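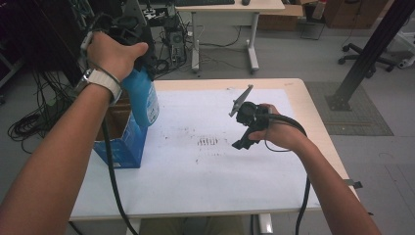
4.2 Materials: the bottle, the box and the paper

The literature on domestic packing is generous on the subject of strategy and nearly silent on the subject of boxes. Participants in published work put "items" into "containers" on "a surface," and the reader is left to picture something smooth and gray. We had planned to do the same. After 11 sessions it was plain that much of what we wanted to call strategy was an effect of cardboard, and this section describes the materials at a length we would once have found excessive in other people's papers.

The bottle. The item that gave the most trouble was a plastic bottle of the kind found under most sinks. The one in Figure 3 is blue, with a white label on its side, and is being held by the neck. Neck holding was the usual choice in our sessions and we did not instruct it. It leaves the label clear and the upper part of the bottle under control, and it leaves the base to its own devices. The base of a bottle held this way arrives at the box slightly after the person does. We scored a placement as complete when the base was flat on the floor of the box and the hand had left the neck, a definition that sounds fussy until two coders have spent an afternoon disagreeing about leaning.

The box. Boxes were open at the top and were not taped, weighted or otherwise improved. The one in the figure is blue and white, with a printed light-blue pattern and darker blue panels along the lower half, and it stands on the left portion of the table. Our pilot boxes were plain brown. Perić, the small supplier we used for these, sent a consistent product, and it was consistently unlike anything our participants had at home. Printed retail boxes are what people keep and reuse, so we switched. The switch cost us some comparability between the pilot and the main study, and we report the two separately throughout.

A blue bottle and a partly blue box are a poor match for anyone coding from stills. Frames in which the base of the bottle could be either inside the box or just in front of it were marked "undetermined" and left that way. Figure 3 is one of them. An early draft of the coding manual (Kultia, named after the folder it was saved in) asked coders to use their judgment in such cases. They did, and we have since removed the sentence.

The paper. The table top was covered with a large sheet of white paper. The purpose was to give an even background and to spare the table, and on the first count it worked for the better part of a morning. Paper under a packing task collects a record of its own. The sheet in Figure 3 carries scattered gray and black smudges and specks, and near the center a cluster of short dark marks, like a row of small stripes, with fainter dots around them. We are asked about the stripes whenever we present this work. They are not a scale, a target or a stimulus, and no participant was told to place anything on or near them.

We considered changing the sheet before every trial. The protocol written by Senad Vukadinović allowed 25 seconds between trials, and a large sheet of paper cannot be laid flat in 25 seconds by anyone we employ. Sheets were therefore changed between participants, or sooner when torn. To check whether existing marks attracted placements, we compared the first and last trials on each sheet for a subset of 80 placements. We saw no drift toward the marks, though a subset of that size would only reveal a fairly strong fondness for smudges.

The table. The table has a pale wood-colored frame. Participants worked seated, and box height matters a good deal more to a seated person than to a standing one: reaching over a wall of cardboard from a chair raises the elbow, and a raised elbow makes the neck of the bottle the easy thing to hold. Some of the preference reported above may belong to the chair. The Zirngate layout, which we adapted, had people standing and found more holding around the body of the bottle. We had filed this under cultural difference before somebody noticed the chairs.

Figure 3. Bottle, box and covered table during a packing trial. Placement coded "undetermined."

Of the 300 placements in the main study, those coded undetermined were kept in the timing analysis and dropped from the analysis of final position (Section 5.1).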